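Come Walk, Sleep and Grumble With Us: Call for Participants in the Levmont Sleep Diary Project

Do you lie awake at three in the morning making grocery lists in your head? Do you drop off in front of the television and then wake up the moment you get into bed? We would love to hear from you, and you would be in very good company. More than 2,000 people have already written to us about their nights, and we have read every letter with great pleasure.

The Levmont Sleep Diary Project is looking for adults living in Levmont or Banent who are willing to keep a simple paper diary this July. You'll jot down when you went to bed, when you got up, what you had for supper and how you felt the next day - grumpy counts!

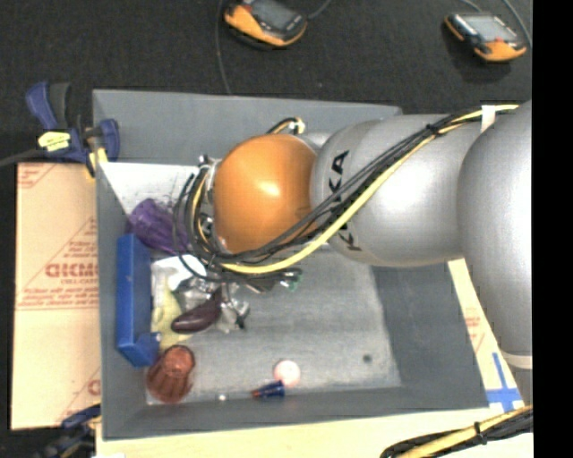
The diary takes a few minutes each morning. We also ask you to join us for 2 evening talks at the Bonsu Building, each lasting 90 minutes, with tea, cookies and comfortable chairs. The talks start at 7 p.m. and there is free parking behind the building, though the entrance is a little easy to miss, so look for the green awning.

You don't need to be a bad sleeper to take part. Good sleepers, shift workers, new parents and devoted nappers are all very welcome. We do ask that you are 18 or over and are not taking part in another sleep study at the same time.

Everyone who hands in a finished diary will receive a gift card for the Kilik bookstore as our thank-you. To sign up, call or stop by the front desk at the Bonsu Building and ask for a diary packet.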